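The Open Day

Da-eun Kong had told her mother the open day started at two, so Soon-im Yeon was at the door in Dravstead by half past one.

'You can sit there,' said Da-eun. 'It isn't very exciting.'

Twenty people came. Sang-wook Seok talked about the Zaidi project for longer than he had promised, and a man from Raltton asked what it all cost. Then Seon-mi Shim took hold of the grippers and everyone moved closer to the fruit.

'Is she going to peel one?' Soon-im asked.

'No, Mum. Just move them.'

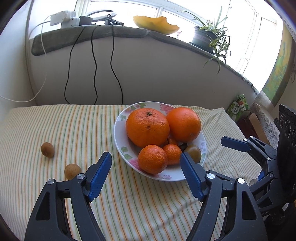
Soon-im watched with her handbag on her knees. She had sold fruit for most of her life and had opinions on how to pick it up.

'She should go from underneath,' she said – not quietly.

Seon-mi looked round. 'Would you like a turn?'

Soon-im gave her daughter the handbag and stood up.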